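O sofá da sala é verde-acinzentado claro e mostra tudo: migalhas, pelos, marca de caneta. Em novembro desisti de capas com elástico e passei a usar um pano branco solto por cima. Comprei dois na Trindade, a 50 reais cada.

## Como faço

Estico primeiro o lado do encosto e depois puxo as pontas. Sempre sobra uma ruga — deixo ficar.
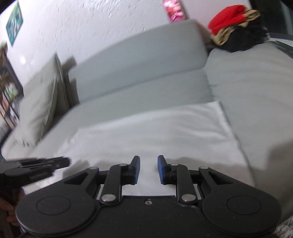
Na sexta-feira o pano vai para a máquina e o outro entra no lugar. Para dobrar, junto as pontas duas a duas em cima do próprio assento, que é mais largo que a minha mesa. Ainda não passei nenhum a ferro.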